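Categoría: Salidas y visitas / Robótica
Febrero, por Snædís Sveinbjörnsson

Una tarde en Pramonard: cómo se recogen ejemplos para una máquina que aprende

Llegué a Bresside con el tren de las dos y encontré la puerta con dificultad, porque el letrero de Pramonard es muy pequeño y está detrás de una panadería. Me abrió una chica que coordina las sesiones. La visita era gratuita y éramos pocos: dos profesores de instituto, un señor jubilado de la industria textil y yo.

La primera sala

Primero nos explicaron el proyecto, que se llama Nava. La idea es que un programa aprenda a ordenar cosas de casa mirando muchas veces cómo lo hace una persona. La persona no usa los dedos directamente, sino una pinza que se sujeta con la mano y lleva una cámara. Cada repetición se llama episodio. Hasta enero habían guardado 1578 episodios de cocina y habían desechado 321, casi todos por un movimiento demasiado rápido o por una pieza que salía de la vista de la cámara.

Pregunté si desechar tanto no era una lástima. Me contestaron que un ejemplo malo también se aprende, y que prefieren repetirlo.

La mesa de los cubiertos

Después pasamos a la parte que más me interesaba. La tarea de esa tarde era con cubiertos y palillos, que son difíciles por ser delgados. Una sesión normal tiene 50 episodios, y entre uno y otro se cambia la posición de las piezas sobre el mantel. El dibujo de flores es a propósito: si el programa sólo ve mesas blancas, se pierde en una cocina verdadera.

La cuchara se coge por el mango, y hay que cerrar la pinza despacio. Yo probé tres veces y dos se me cayó.
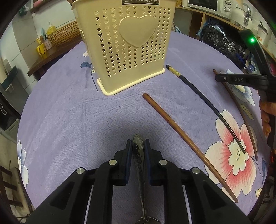 Consejos para quien quiera ir

Hay que escribir antes a Pramonard, y conviene llevar zapatos cómodos. La visita dura 90 minutos si uno pregunta mucho. Desde la estación se puede tomar el autobús 33 hasta la parada Sokamby. El café de la entrada cierra a las cinco.

Última actualización: febrero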